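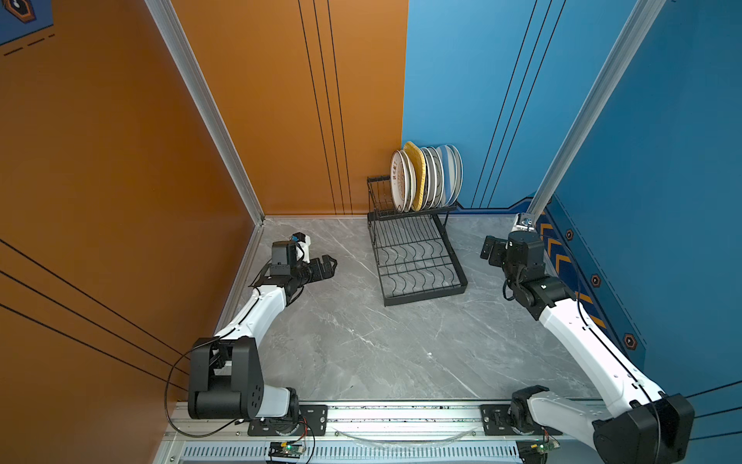

Figure 1. The two-arm cell with the dish rack task set out.

Unit 4: Demonstrating a Task by Hand and by Remote Control

Purpose of this unit

Students who have completed Unit 3 will be able to move each arm safely through its range and to bring the grippers to a named point on the floor of the cell. This unit is concerned with the recording of demonstrations. A demonstration is a complete performance of a task by a person, carried out through the robot and stored with the joint positions, gripper commands and camera views. The recordings are later used to train a policy, and their quality sets a limit on what that policy can do.

Two methods are taught. In hand guiding, the operator holds the arm itself and moves it through the task while the motors offer little resistance. In remote control, the operator moves a separate pair of leader arms outside the cell, and the arms inside follow. Hand guiding is permitted for single-arm exercises only. All two-arm work is recorded by remote control, using the Iltari station in the Edby Laboratory.

The task

The dish rack task is used throughout the unit. Plates stand upright in the upper part of the rack, and the lower tray is available for placing. Students are required to take one plate from the row, move it clear of its neighbours and set it down at the place named on the task card. The card also states which arm is to lead. The other arm may steady the rack or remain at rest, but its behaviour must be the same in every episode of a set.

Plates of different colours and rims are used in the same row. A policy trained only on plain white plates is likely to perform poorly on a patterned one, and students should refer to this point in their reports.
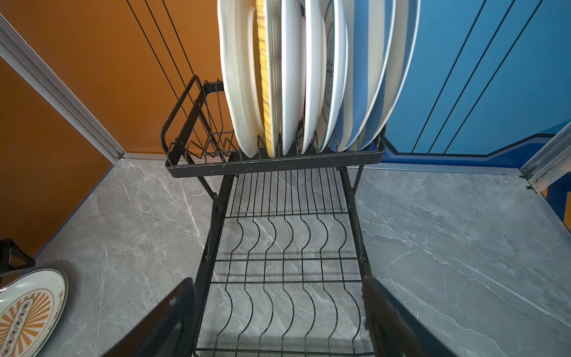
Ekene Edet

Use of the wrist view

The wrist camera shows both gripper fingers at the lower edge of the picture and the rack between them. It should be consulted during the final approach, when the overhead view gives a poor sense of the gap between one rim and the next. Where plates lean towards one another, as they do in this rack, the fingers should be brought in line with the rim of the chosen plate before they are lowered. Correcting the angle after contact tends to disturb the rest of the row.

The wrist view should not be used alone. The upper rims may pass out of view at close range, and the position of the second arm cannot be judged from it.

Recording procedure

Both arms are to be returned to the rest position before recording begins. The operator announces the start, performs the task at an even pace and announces the end once the gripper is open and clear of the plate. Long pauses should be avoided, as they are stored with the movement and may be learned along with it. A failed grasp may be corrected within the episode provided that the plate has not fallen. Any episode in which a plate falls is to be marked as rejected and kept in the folder.

Episodes longer than 600 frames are refused by the Ibrahim logging software. The reference set, Zakdale, contains 253 accepted episodes and may be consulted for pace and style. It may not be added to a student's own submission.

Assessment

Each pair submits its recordings, the rejected episodes included, with a short written account of the method chosen and the faults observed. Submissions are due by the end of February and should be left in the tray outside Room 415.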